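Pin joint

A pin joint, also called a pivot joint or revolute joint, is a connection between two or more parts that allows them to turn about a common line. In its simplest form it consists of a round pin passed through matching holes. The parts can rotate around the pin but cannot slide away from one another sideways. Pin joints are found in scissors, door hinges, folding rulers, drive chains, bridge trusses and farm gates.

Contents
1 Terms
2 Principle
3 History
4 Materials and wear
5 Retaining the pin
6 Use in structures
7 Care and inspection
8 See also

Terms

The vocabulary of pin joints varies by trade. A carpenter or door fitter normally speaks of a hinge pin, a sailor of a clevis pin, and a bridge engineer simply of a pin. The forked part that receives the pin on both sides is called a clevis or yoke. The single part held between its arms is the tang or eye. In chain making, the flat pieces are called plates and the pins that hold them may be fixed in the outer plates while turning freely in the inner ones.

A rivet may also serve as a pin, as in a pair of pliers, provided that it is closed loosely enough for the parts to move. A rivet closed tightly is a fastener and does not form a pin joint.

Principle

A pin joint allows one kind of movement, rotation, and resists the rest. When a load pulls on the connected parts, the pin is placed in shear. If a single eye bears on a pin supported at one end only, all of the force crosses the pin at one plane, and the joint is said to be in single shear. If the eye sits between the arms of a clevis, the force is divided between two planes and the joint is in double shear. Double shear is generally preferred for heavy loads, as the pin is less likely to bend or tilt in its hole.

The fit between pin and hole is a compromise. A close fit gives accurate movement and spreads the load over more of the surface, but it may bind when the parts expand with heat or when dirt enters. A loose fit is easier to assemble and more tolerant of grit, but it allows play. In a chain of connected links, small amounts of play add together, so that the last link may move noticeably before the first responds.

History

The joint is older than any written account of it. Doors turning on pegs set in stone sockets are known from the ancient world, and riveted tongs were in common use wherever iron was worked.

Local records sometimes preserve detail on how such joints were made and paid for. The Stiltstead gate book, a ledger of repairs to the town's water gates, opens in 1499 and records regular purchases of oak pegs. An entry of 1544 notes the first replacement of these pegs with wrought iron pins, after a gate at the lower mill had dropped from its post. The ledger shows that the iron pins were greased with mutton fat before winter and drawn for cleaning each December.

The study of the ledger by Leif Forsberg remains the main source on the subject. Forsberg argued that the change to iron was driven by the price of seasoned oak, and that strength was a secondary concern. Later writers have questioned this reading, pointing out that the wooden pegs continued to be bought for the upper gates for many years.

In the industrial period, better lathes and drills made it possible to produce pins and holes to a regular size. Before then, each pin was usually fitted to its own hole and could not be exchanged with another. Works such as the Söderlund foundry and the Berard chain works at Trommont sold pins by the box in fixed sizes. A surviving Berard price list offers them in lots of 1000, with a discount for buyers who supplied their own cotters.

Materials and wear

Pins are most often made of steel. The surface may be hardened to resist wear while the core is left softer and tougher. Brass, bronze and stainless steel are used where rust is a concern. Wood and plastic are still suitable for light work such as toys, looms and garden furniture.

The parts joined by the pin need not be of the same material. Aluminum links are common where low weight matters, although aluminum is softer than steel and a bare hole may become oval in service. A bushing, or lining sleeve, is often pressed into the hole for this reason. The bushing takes the wear and can be replaced without discarding the link.

Retaining the pin

A plain pin can work its way out of a joint under vibration. Common methods of holding it in place include:

Cotter pins, split pins bent open after insertion
Snap rings, seated in a groove near the end of the pin
Heads, formed or turned on one or both ends
Set screws, which bear on the pin from the side
Press fits, in which the pin is tight in one part and free in the other

Shouldered bolts may be used in place of a pin and have the advantage of being removable with ordinary tools.

Use in structures

Many iron and steel truss bridges of the nineteenth century were built with pinned connections. The method allowed members to be made in a shop and put together quickly on site, and it matched the simple calculations then in use, which assumed that members were free to turn at their ends. Riveted and later welded and bolted connections largely took its place. Pins are still used at the supports of arches and bridges where some rotation must be allowed.

Care and inspection

Signs of a worn joint include squeaking, side play, rust-colored dust around the pin and an uneven gap between the parts. Lubrication delays wear but may attract grit in dusty places, and some joints are therefore run dry on self-lubricating bushings.

See also

Bushing
Clevis fastener
Hinge
Linkage
Truss 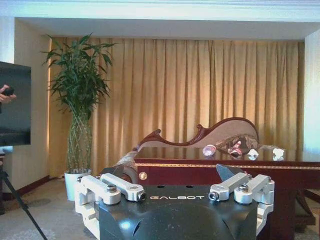
Brushed aluminum links joined by pivot pins, with round hex-socket bolts.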